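Lekholm opens its doors to small makers with a shared packing room this September

Lekholm is delighted to announce that its shared packing room will open in September, giving small food and craft businesses a place to get their orders ready without filling up the kitchen table.

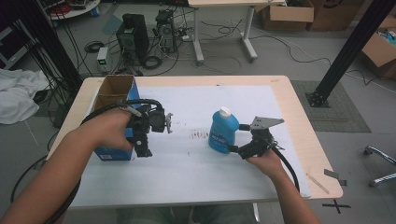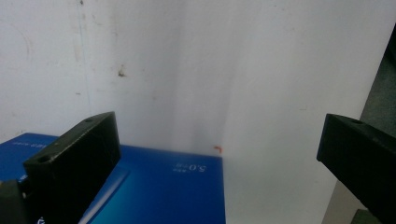
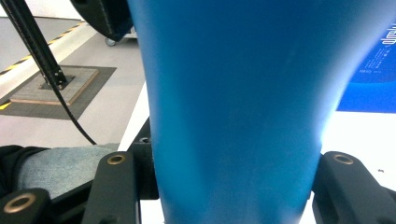 The room has space for 26 makers, and 2 long benches can be booked by the hour from 7 in the morning. Members get shelf space, a weekly courier pick-up and use of the label printer. They can also buy boxes in bundles of 30 – a real help to anyone who has been told the smallest order is a full pallet!

"I packed my first jars of chutney on the stairs," said Hatice Işık, who runs the project. "It's lovely to see people walk in, meet the soap maker at the next bench and start swapping tips on tape."

Tadeo Domínguez of Datia, the spice blender, tried the room over the summer. "We sent out around 100 parcels in our last week there and I still got home for tea," he said.

Yuk-lan Ho will run free evening sessions on postage, customs forms and packing glass. Makers who only sell at Christmas are very welcome too – short memberships start in October.

To book a visit, ask for Panya Somboon at the Lekholm front desk.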